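October 30, 2021

Robot club ran so late today, but I got a whole turn on the arm! Khrystyna-Mariia let me pick what we practiced on, so of course I went for the orange bottle – upside down, cap at the bottom, because I like things difficult.
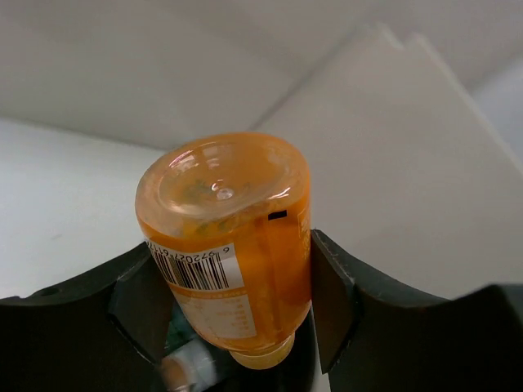 ## Stuff I want to remember

Both fingers have to press evenly or I get nervous and start over. We named our program Rukel (my vote was Zender, oh well) and I wrote 16 lines of it myself.
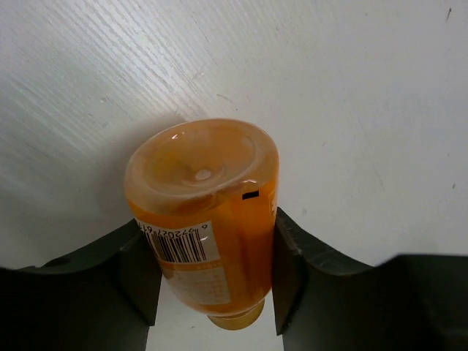
I also need to fix my notes before February, when we show everything to the other club. My handwriting is a mess and I still owe Khrystyna-Mariia 10 bucks for pizza.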